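Folding Towels by a Written Method: Shelf Space and Time in a Shared Linen Room

Course project report, Household and Textile Studies
Annatjie Adams, Alaric Mahmoud, Shoshana Doucet
Supervisor: Desmond Nguyen-Tran
Submitted 19/07/2018

1. Background

The linen room at Nwosu House serves two floors of student rooms. Clean towels come back from the laundry in canvas bags, and whoever is on duty folds them and puts them on the shelves. When we started, every person folded in their own way. Some towels were folded in quarters, some were rolled, and some were only doubled over. The stacks leaned, and people pulled out a towel from the middle and left the rest crooked.

Our supervisor asked us to pick one small household task and write instructions for it that a new person could follow without being shown. We chose towels. We had first wanted to do fitted sheets, but the house only had a few that were all the same size, and Alaric did not think we could finish in time.

2. Materials

We worked with white cotton bath towels from two suppliers, Avel and Plaritz. The house buys whichever is in stock, so both kinds end up in the same bag. The Avel towels are a little longer. The Plaritz ones are thicker and do not hold a crease as well. We kept 200 towels in the trial and left out any with torn edges. The budget was 47 dollars, most of which went on shelf labels and a folding board. We bought the board from Flullix and stopped using it in the second week, as it was too narrow for the longer towels.

3. The starting point

Our first set of instructions began with the words "Lay the towel flat on the table." Shoshana pointed out that this skipped the hardest part. A towel comes out of the bag in a lump. Before it can be laid flat, the person has to find an edge, then a corner, and let the rest drop. We rewrote the opening so that it began with the lump.
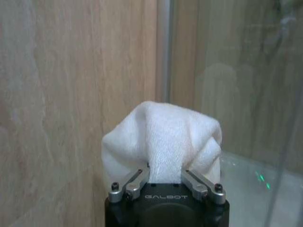
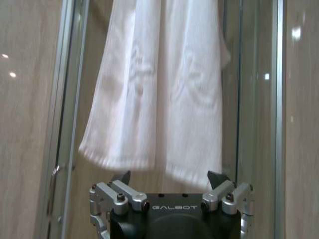
Finding the hem became step one of the new instructions. We had people lift the cloth out of the pile first and look for the hem second, as the border is much easier to pick out when it has some weight pulling on it. A bunched white towel is all soft rounded folds, with a thick lip where the top rolls over, and there is little to say where the edge has gone. With white fabric hanging down in long folds, the banded hem runs across the bottom and can be followed sideways to a corner. It may slope, with one part lower than the other, and in that case we told people to take the lower part. We also dropped the word "shake" from this step. Blagoje Pavlović, who runs the linen room, did not want towels snapped near the open shelves, where the lint settles on everything.

4. The method

The final instructions had these steps:

Lift the towel from the pile with one hand and let it hang.
Find the hem and follow it to a corner.
Hold that corner and slide the other hand along the short edge to the next corner.
Lay the towel on the table with the short edge at the top.
Fold the long sides in so that they meet in the middle.
Fold the top down to the bottom, then fold once more.
Place on the shelf with the rounded fold facing out.

We tried folding in thirds before we settled on the sides-to-middle fold. Thirds looked better on the Avel towels, but on the Plaritz towels the last layer kept springing open. The middle fold worked for both.

5. Testing

We asked 9 residents to fold one bag each in their own way and then one bag with the printed instructions taped to the table. None of them had helped us write the steps. We timed each bag and measured the height of the finished stack with a ruler.

Most people were slower with the instructions at first and had made up the difference by the end of the bag. Two stayed slower. One of these was left-handed and said that the drawings next to the steps felt backwards. We redrew them from above after that, but did not have time to test the new version with her.

The stacks were lower and stood straighter. Residents who had rolled their towels before saw the largest change. The people who already folded in quarters gained very little in height, though their stacks did line up better at the front.

6. Problems

The step people got wrong most often was the third one. They let go of the first corner while reaching for the second, and the towel dropped back into a bunch. Adding the word "hold" at the start of the line helped some of them. A drawing of both hands would probably help more.

We also mixed the two brands in each bag to match normal use. This means we cannot say how much of the difference in time came from the thicker towels. Separate bags would have been a better choice.

7. Further work

The instructions are still taped up in the linen room. Blagoje has asked for a version for hand towels, and Annatjie will draft it before the new residents arrive in September. The shelf labels need replacing too, as the glue did not stick to the painted wood.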